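**Progress note, September — Zonimdale chores pilot**
To: Ho-yin Sin, Tillgate
From: Toshiko Tanabe

Quick one before the Friday call. Numbers first, then what's going wrong, then money. Full log is in the shared folder, tab called "runs clean" (ignore the tab called "runs").

**Where we are**

- 1174 attempts logged since the last note, all tasks together
- 645 of them finished with no human hand in the bin
- target for the period was 1000 attempts, so over on volume. Success target we never really set, we should
- 2 chores ready to show you end to end: restocking a bin with boxed goods, and laying out kitchen tools on a tray

You asked in your last email for a plain answer on "can it do the chore or not." Plain answer: boxed stuff yes, most days. Soft stuff no. Anything with a strap or a loop, not in a way I'd put in front of a store manager. A part-timer at Moges does the whole accessories bay while our setup is still thinking about the first item. I'd like that sentence to stay in when you forward this.

**Accessories bin**

Most of this period went here. Moges wanted it because it's the job their staff hate, customers pull things out, drop them back any way round, and somebody has to square it up again at closing. Looked easy on paper. Same shape of item, one bin, one row. We budgeted two weeks and used almost five.
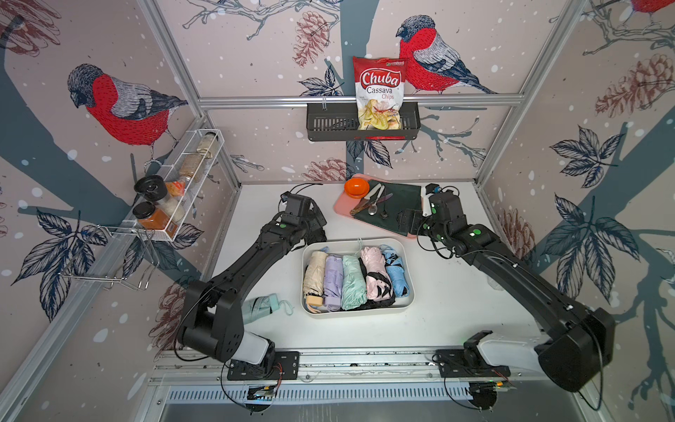
Folded umbrellas are the worst item on the Moges list and we should of started with them, not left them to the end. Picking one off a bare table is fine. Putting it back into a row is the problem, because the last slot is never quite as wide as the item and the neighbors lean. With five side by side in the white bin and a sixth out on the tabletop to the left, the arms have to make room first and then place, and that's two jobs. Straps are the other headache. The light blue one has a strap that curls up above the bin, and a loop like that is just what a gripper finger goes through on the way to something else. Pale colors don't help either, the mint and the beige wash out on a white bin and a white table and the grasp point drifts. Considering a gray liner. Cheap.

What we changed:

- slower last few inches on every place. Cost us time, helped a lot
- one arm holds the row, other arm places. Works when the row is full-ish, gets silly when there's only one item in there
- gave up on "handle facing front" as a pass condition for now. Moges say they care. Will come back to it

**Kitchen tools**

Better news. Spoons and spatulas are steady. Scissors OK if closed, bad if open even a little. Knives we do with blunt ones only and the e-stop in someone's hand, and I don't want that relaxed for the demo whatever the Grorado people say. Cloth on the tray was a mistake at first (it bunched, tools slid), now we're keeping it in on purpose — real kitchens have cloths.

Not started: wiping, folding, anything with water. Please don't promise wiping.

**What I think it means**

Shop floor is closer than home. Store bins are the same bin every night, you can fix the light, you can tell staff where to leave things. At home nothing stays put. If the steering group wants one line for the deck: "useful for after-hours tidying of rigid goods, supervised." Not sexy, sorry.

Also the success figure above is kind. It counts a run as finished if the item ends up in the bin, even crooked. If we scored the way Moges score their own staff it'd be lower, I haven't redone it yet. Will do by next note.

**Money / needs**

- Spend is on plan except gripper pads, we're going through them faster than quoted. Grorado have a thicker pad, on order
- Need a yes or no on the second station. Every day of waiting we lose the afternoon swapping setups
- Would like some 40 hours more of operator time, same rate as before

**Next**

1. Gray liner test, same umbrellas
2. Rescore the old runs strict
3. Mixed bin, boxes plus soft items togther
4. Write up the two-arm hold properly so it's not only in my head

I can do the call any time after 2. If the demo date moves again tell me first, Moges need a few days' warning to lend us stock.

Toshiko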